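Slide 1. Title. Wait for the people at the back to find chairs.

Talk is called "Moving the Office Without Losing the Office." Kimaro asked for 14 minutes. Say thank you, don't say how many slides there are.

Slide 2. The plan
We had a plan. It was a spreadsheet with 1,202 rows, and one of them was the stapler. Pause here. If they laugh, good. If they don't, they have the same spreadsheet.
The move was from the old Brulto building to the second floor at Skeva, in October. Allow 3 weeks, said the plan. (Don't give the real number yet, it's on slide 6.)

Slide 3. The last ten percent
Desks are easy. Desks have a shape, and movers love them. What eats your month is the small stuff on the floor, which belongs to every department and therefore to none. 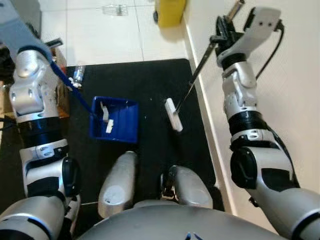
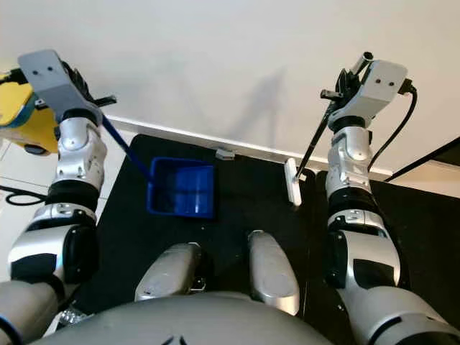
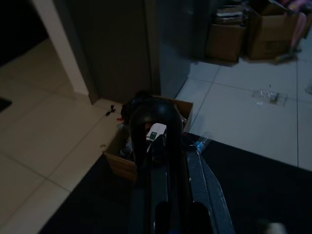
Small stuff, floor level.

Give people a date after which unlabeled things go to the charity shop, then hold to it. We moved ours twice. The second time, people stopped reading the emails, and I can't blame them — I had stopped reading them too, and I wrote them.

Slide 4. Labels
Color codes: we used five colors, two of which were green. Ask who here has done this. Wait for hands.
What worked was a big number on two sides of every box and the same number taped to the new desk. Boring. Cost us a marker.

Slide 5. Kovelik
Kovelik was the phone system. Skip if short on time. Otherwise: book the line transfer before you book the truck. For nine days our main number rang at a dentist's, who was very nice about it and took better messages than we do.

Slide 6. What it took
Seven weeks. Let that sit. More than 200 boxes, and a few are still sealed under the stairs. I've proposed throwing them out unopened. The vote was close.

Questions. If anyone asks about the plants, say they went ahead separately and move on to the next hand.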